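Progress report no. 2 – Lending Shelf and Repair Evenings, Lomau Neighborhood Center
To: Khrystyna Kostiuk, Montes Fund
From: Cauã Godoy
Period: October through January

Khrystyna – sorry this is a day over. Using the headings from your template except where I had nothing to put under them.

Where we are

Lending shelf open since October. Repair evenings running every other Monday, 6:30 pm until whenever people stop talking. Catalog mostly done. Budget fine, one line over, see below. Sewing course not started yet, that's the big miss of this period and I'll get to it.

Lending shelf

Members can take out household things they only need now and then. Carpet cleaner, drill, tile cutter, big soup pots, folding chairs. Target in the application was 50 items by the end of January and we hit it the week before. Drill and carpet cleaner are never on the shelf, they go straight from one person to the next. The tile cutter has been out once. The fondue sets, not at all, and we now have four of them, so please no more fondue sets.

Returns are better than I expected. Two things came back broken, both times the borrower told us first. One item is missing (hand sander). Have called twice, will try again and then write it off.

Deposit question from your last email: we dropped deposits in November. People were embarassed about not having cash on them and went home with nothing. Now it's a signed card and a phone number. No change in what comes back.

Repair evenings

Turnout goes up and down. The best evening had 30 people in the door, the worst had four and it was icing over outside. Lamps and vacuum cleaners mostly. Zippers a close second, which we didn't plan for – we have one person who can do zippers and she gets no break all evening. Looking for a second.

We log everything on paper at the door: what came in, fixed or not fixed, what part was missing. Small appliances get fixed more often than not. Printers almost never, and I'd like to stop taking them. Will put that to the steering group in February.

Parts are slow. Jorkasum delivers within the week if it's a belt or a fuse, anything else can take a month, and by then the owner has bought a new one. Trying to set up a small stock of the parts we ask for most. List is half written.

Room and fit-out

Back room carpet got cleaned before opening. Lighting still too yellow for fine work, two clamp lamps have been bought from the equipment line. We also want one more power strip on the window side but the center wants their own electrician to look at the circuit first. Fair enough. Waiting on a date. 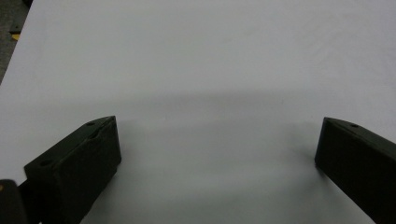

Storage is the real headache. The cabinet we were promised went to the after-school group, so half the shelf stock lives in the hallway and gets carried in and out. Takes 20 minutes each end. The center manager says a second cabinet is possible in spring. I've asked for that in writing.

Catalog and software

We moved off the spreadsheet in December. The new system is Ullumus, the free tier, does what we need. Every item has a number, a short text and who has it out. Reminders go out by text message two days before due date. First week it sent them at 4 in the morning, that was a settings thing on our side and I got some calls about it. Fixed now.

Still to do: the search. If you type "mixer" you don't get "hand mixer" unless the tags are right, and the tags are not right. A student from the college has offered to go through them over a few afternoons.

Sewing course

Planned start was November. Our teacher took a full time job and the replacement pulled out just before Christmas. The money for this is untouched. Two options – start in March with a shorter course (six sessions, not ten), or move the whole thing to fall. I prefer March. There's a waiting list and I don't want to lose them. Would need your OK becuase the session count is in the agreement.

Work surfaces

One line over budget is furniture. Tables cost more than quoted once delivery was added. Covered it from the printing line, where we underspent since the flyers got done in house. Net effect zero, the finance sheet shows both moves.
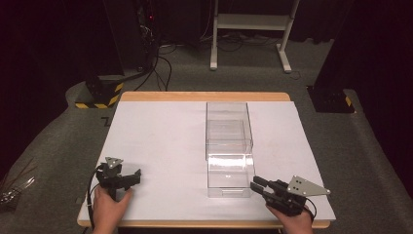 Table with clear plastic container, Lomau.

Outreach

Flyers in the library, the two laundromats and the clinic. The clinic brought in the most new people by far, we think from the waiting area. Local paper ran a short piece, got the opening time wrong by an hour. Newsletter goes out monthly, and most sign-ups still come in at the door on a repair evening.

Gap: hardly any members from the streets north of the rail line. Bus doesn't run after seven. Thinking of one Saturday session over there in March as a try-out, in the school canteen if they'll have us. No cost except van fuel.

Risks

Storage, as above. Too few people who can do electrical safety checks – we have two, and if both are away we can't hand back anything with a plug. One more person is booked on the training in February. Insurance renews in April and the broker has hinted it will go up. No figure yet.

Next period

Get the March decision from you on sewing. Parts stock. Tags. Second zipper person. Cabinet. Saturday try-out. Decide on printers.

What I need from Montes

A yes or no on the shorter course, by mid February if possible. And confirmation that the furniture and printing move is OK without a formal amendment.

Finance sheet and door logs attached separately. Call me any afternoon except Monday.

Cauã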